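The Sofa as Storeroom: How Small Households Keep One Room in Order
Bollgate Quarterly, Homes and Interiors

In most small flats the sofa is the first piece of furniture to be bought and the last to be cleared. It serves as a seat, a spare bed, a place to read the post and, by the end of the week, a place to put whatever has no place of its own. The housing association at Bollgate, which manages 295 flats in the Ostside district, has spent the winter looking at how its residents use their living rooms. Its findings suggest that the sofa deserves more attention than it usually receives.

The association began its work in November, when it invited tenants to take part in a series of home visits. Visiting staff were asked to note where objects gathered and how long residents spent returning them to order. Of the 35 households that agreed to take part, 27 named the sofa as the surface they cleared most often. The dining table, long assumed to be the chief source of untidiness, came a distant second.

Much of what is found on a sofa belongs there. Cushions and blankets are part of its ordinary use, and residents were on the whole reluctant to put them away in a cupboard each evening. The difficulty arises when other things are laid among them. A folder set down on a throw is soon covered by a blanket, and a paper packet slips behind a cushion. The search for either means lifting everything that lies on top, and the room looks worse at the end of it than it did at the beginning.

The association's guidance, issued to all tenants this month, therefore starts with the flat things. Folders, boards, envelopes and papers should be taken up first and carried out of the seating area altogether. Textiles come next. Only when both have been dealt with should attention turn to the floor and the side tables.

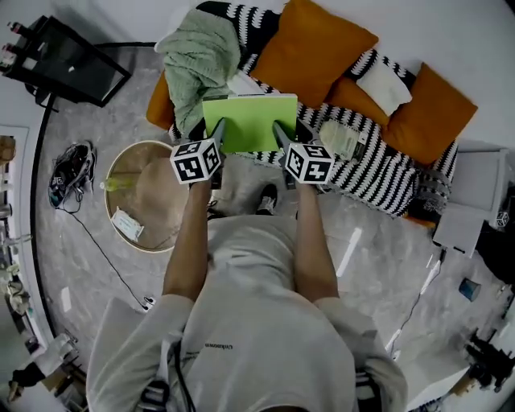 Blankets present a problem of their own. A knitted blanket does not fold as crisply as a woven one, and it will stretch if it is hung for long periods over a narrow rail. The guidance recommends folding it in thirds along its length and then once across, and laying it at one end of the seat. A throw that covers the sofa itself should be smoothed from the back towards the front and tucked in behind the seat, where there is a gap to receive it.

Cushions may then be returned. The guidance takes no position on the number a household should own, although it observes that a sofa meant for sitting ought to leave room for the sitter. Strong colours such as orange are well suited to a patterned cover in black and white, and a single pale cushion among them prevents the arrangement from becoming heavy.

Low tables received some criticism from visiting staff. They are convenient for a hat, a bottle or a small packet, and for that reason they are seldom bare. Spanos, the furniture workshop that advised on the project, suggests that a low table beside a sofa should be treated as a tray - something to be emptied at the end of the day and left ready for the next. Its designers also favour a higher side table at the opposite end of the seat, so that cups need not be placed on the floor.

Cables are a further concern. Few of the flats in Ostside were built with enough sockets for present needs, and extension leads are common. The association asks residents to run them along the wall wherever possible and to keep drinks well away from power strips. Spare leads are best kept together in one bag, stored off the floor.

Copies of the guidance have been printed in a run of 300 by Mosov, a local press, and may be collected from the Bollgate office. A second round of visits, concerned with hallways and open shelving, is planned for next November. Households that took part in the first round will be invited to do so again, and places will be offered to other tenants as they become available.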